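Archive > Workshop and Stores > Packing and shelving

Search the list archive
Enter keywords

Subject: Re: Insole trays and where the cartons go
From: Josphat Mutiso

Kaiwen Cui wrote:
> We had 58 orders go out in September and I spent half of each
> afternoon looking for the black trays. Some were with the cartons,
> some were under the bench at the Hendricks end. Can we settle on
> one spot for them? I'd also like to know if anyone still uses the
> white tray, or if it can go back to Gindetti.

Kaiwen,

Please keep the white tray. I use it for carrying cartons between the shelves and the packing bench, and it holds two side by side with the moulded parts on top. Leave the plastic wrap on the cartons until they're at the bench. The carpet sheds grey fluff and it sticks to bare cardboard.

For the black shallow trays, I suggest the upper shelf of the yellow table, in a row from back to front. They are light and easy to see at that height. The lower level can stay as it is for small metal things: the round caps, the thin rods and the fittings. I'd like the caps in a tub eventually. Dirkel has tubs in packs of 20 and I've asked for a price. 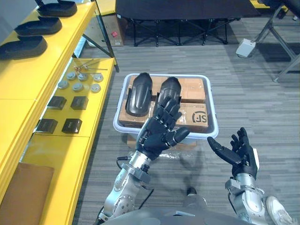

The small black boxes can stay in front of the caps. They don't take up much room and I know where to reach for them. Flat cardboard should come off the table by 4 pm, folded, and go to the recycling cage.

The Pultodia order is number 3936. It needs both cartons checked before it's sealed, so please don't tape it up without me.

Josphat

Comments (3)

marg_p: We put ours on the top shelf too. Label the front edge.

Tolly: What size tub did you ask for? The small ones crack.

kcui: Trays moved. Found 7 more behind the door.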